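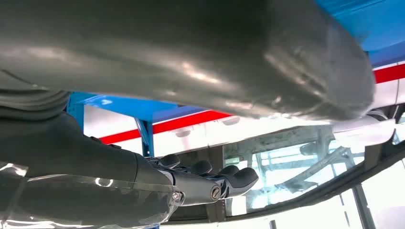
Pritent Games > The Studio > About Us

About Us

Hi! I'm Valdis Tamošiūnaitė, and I run Pritent together with Darius Chiriac. We make small sports games for PC, the kind you can play for twenty minutes before dinner or for an entire rainy weekend (I've done both, more than once, and I made the thing). If you came here from the store page for Fornov, welcome, and if you got here because you typed "parent" wrong, you can stay too.

I wrote the first version of this page when we had one game out and it was mostly a paragraph about how excited we were. People kept emailing to ask the same stuff, so I've redone it, and it got long. Sorry. Grab a coffee.

How we got started

Darius and I met at a job making menu screens for other people's games. Menu screens! I drew buttons and he made the buttons work. We had desks next to each other and we'd spend every lunch playing an ancient handball game he had on his laptop, which had terrible graphics and the best passing I have ever felt in a sports game. You held the button a hair longer and the ball went a hair farther, and there was no meter on the screen to tell you how long was long enough. You just learned it.

We talked about that passing for most of a year. Then one January the company closed our floor, and we had a bit of severance each and no plans, so we sat down at my kitchen table and tried to make passing that felt like that. It took us five months to get two gray capsules throwing a ball back and forth in a way we both liked. My sister came by, watched it for a minute and asked when the game part started.

That became Dinu, our first release. It's a three-on-three handball game with eight teams, one arena and no commentary. We sold 210 copies in the first month and I could have told you the username of everybody who left a review. One of them wrote nearly a full page on why our goalkeepers were cowards. He was right, they backed away from the ball, and the fix went into the next patch. He still tests for us!

What we're making now

Fornov is the big one, at least by our standards. It's an ice hockey game set in a made-up lower division where the rinks are all different sizes and the budgets are tiny. You pick a club, you play the matches yourself, and in between you make a few decisions about who gets rest and who gets new skates. I want to be clear that it isn't a full manager game. There's a very good crowd making those already, and Darius breaks out in hives if he sees a spreadsheet with more than one tab.

Things people ask about most:

Is there a season mode? Yes. A season is shorter than in most hockey games, and you can skip any match you don't feel like playing.

Is there online play? Two players, friends only, through an invite code. We tried matchmaking during the early tests and the player pool was just too small, people sat in the lobby looking at a puck. Maybe later.

Do you have real teams or players? No, and we aren't going to. Licenses cost far more than we'll ever have, and I've gotten attached to our fake ones. There are 1430 players in Fornov and every one of them has a hometown, most of which we came up with on long car rides.

Can I edit the teams? Yes, names, colors, ratings, the works. The editor is the same one we use ourselves, so it's a little ugly. Save before you touch the jersey patterns.

Will it come to consoles? We'd love that. We're two people plus whoever is helping that month, and I don't want to promise something and then go quiet on you.

Why sports games

I get asked this by other developers a lot, usually with a bit of a face. I grew up playing sports games with my cousins on a couch that was too small for us, passing the one good controller around, and that's still the feeling I'm chasing. I don't follow many sports in real life. Darius does, he'll watch anything with a scoreboard, and I think it helps that one of us knows what an actual power play should look like while the other one just wants it to be fun to skate backward.

We disagree about a lot, by the way. He wanted injuries in Fornov and I didn't. We ended up with tired legs, where a player who's been overworked turns slower and shoots softer, and I've come around to it. He also wanted a referee you could argue with. I won that one.

How we work

We rent two rooms above a bakery in Lunosdale, and we moved in a little before Dinu came out. It smells fantastic until about ten in the morning and then you get used to it, which is sad. Darius does the code and the physics. I do the art, the menus (I know), the website and the emails. Music and crowd noise come from friends we pay properly, and their names are in the credits of each game — please do sit through the credits, they're short.

We don't do crunch. We did it once, for the last three weeks before Dinu, and we shipped a bug where the scoreboard counted backward if you paused during a penalty throw. Two rested people would have caught that. Now we close the laptops at six, and if a patch is late it's late.

Prices: our games cost what they cost on the day you see them, and everything we add afterward is free if you own the game. No card packs, no coins, no season pass. I have nothing clever to say about it, we just don't like buying them ourselves.

Testing with us

We keep a list of 100 testers, and when someone drops off we take the next person from the waiting list. You get builds early, you get a channel where you can yell at us, and you get your name on a banner in one of the rinks if you want it there. You don't need to be good at hockey games. We have plenty of people who are good at hockey games! What we're short of is folks on older machines, folks who play with keyboard only, and left-handed players, because the stick controls were built by two right-handers and it shows.

To sign up, send an email with the word "tester" in the subject and tell us what you play on. A couple of lines is plenty. Don't worry if you don't hear back right away, I go through that folder in batches.

Press, streamers and schools

If you make videos or write about games, you can use anything you record from ours, and you can keep whatever money it earns you. You don't need to ask. Keys are a different matter, we get a lot of requests from addresses that don't seem to belong to anybody, so please write from the one listed on your channel or site.

We also do a visit or two a year to schools near Lunosdale, mostly to show kids how a game goes from capsules to people. I bring the old builds. They love the cowardly goalkeepers, every single time, and Darius has to stand there and explain his own bug to a room full of ten-year-olds.

Anything else, write to me. I read all of it, and I answer most of it, though if your question is about the jersey patterns the answer is probably "yes, we know, it's on the list."

— Valdis

Last updated 4/6/23

38 shares | 12 comments

Contact | Press | Testers | © Pritent Games, Lunosdale | Back to top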